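Parallel fingers: notched rubber tips or smooth?
Gripper & End Effector Talk, page 1 of 1

waweru_s
Started February 4, 2018

Hi all, I need some opinions before I spend money. We have a two-arm setup doing small item sorting, wrapped candy mostly, picking off a flat table and dropping into bins. I've been running the Pelkonen smooth pads for months and they're fine on boxes, but anything round and skinny wants to roll out the second the fingers close. A buddy keeps telling me to go to the notched rubber tips from Flevano. They cost a good bit more and I can't find a single comparison that isn't written by the people selling them. Anybody run both?

jamfar
Both, yes. Notched, no question. The little ledge gives a stick somewhere to sit, so you don't have to hit the centerline perfectly. With the smooth pads I was babysitting the approach angle all day long.

minttu_s
Going to disagree with jamfar a little. The notches are great until you want to pick something flat. Thin packets get one corner up on the ledge and then they twist. I went back to smooth and just slowed down my close speed, which cost me nothing. What controller are you on, waweru_s?

waweru_s
Stisitz, the older one. Close speed is basically slow, medium and "ouch" lol

minttu_s
Oh no. I had that one. Okay, I get why you're shopping for fingers instead.

genji_s
Can I ask a dumb question, why not suction for the flat stuff and fingers for the sticks? You have two arms!

jamfar
Not dumb, but crinkly wrappers leak like crazy. I tried a 10 mm cup on candy and gave up before lunch.

WardV
Okay, I've got something useful for this one. I put the notched style on my left arm last August and never took them off, so I've had plenty of time to get annoyed with them. My bench test is a blue tabletop with a raised black edge (get a raised edge, you'll spend a lot less time crawling around on the floor), and I toss out red and white candy sticks plus a flat pink packet and let it go. Last long run was 1,117 picks and I had 13 drops, nearly all of them on the flat packet. So minttu_s has a point there!
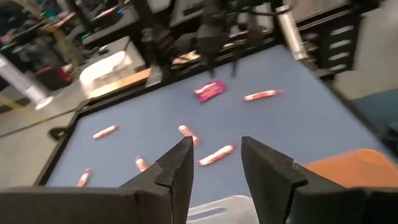

The sticks I just don't worry about anymore. I come in with the fingers across the stick, close on medium, and if it isn't sitting in the notch yet it usually slides there by itself. The rubber does get scuffed, and I haven't seen that make any difference to the grip so far. My bigger gripe is width. These things are chunky, and on a wrist camera they eat up a lot of the bottom of your view, so if your detection needs to see the item right up to the close you'll want to play with the mount angle before you blame the software. I used a Lostier bracket and still had to shim it.

minttu_s
Thank you, I feel vindicated about packets. Did you try coming at the packet from the short side?

WardV
Yep, better, still not great. It bows in the middle and pops up.

jamfar
I'll give you the packets. Still buying notched.

waweru_s
This is so helpful, thanks everybody. I'm mostly sticks so I think I'll order 2 sets of notched and keep the smooth ones in the drawer. WardV, which way did you shim the bracket, toward the fingers or away?

WardV
Away, just a hair. Start with one washer and look at the feed before you tighten anything down.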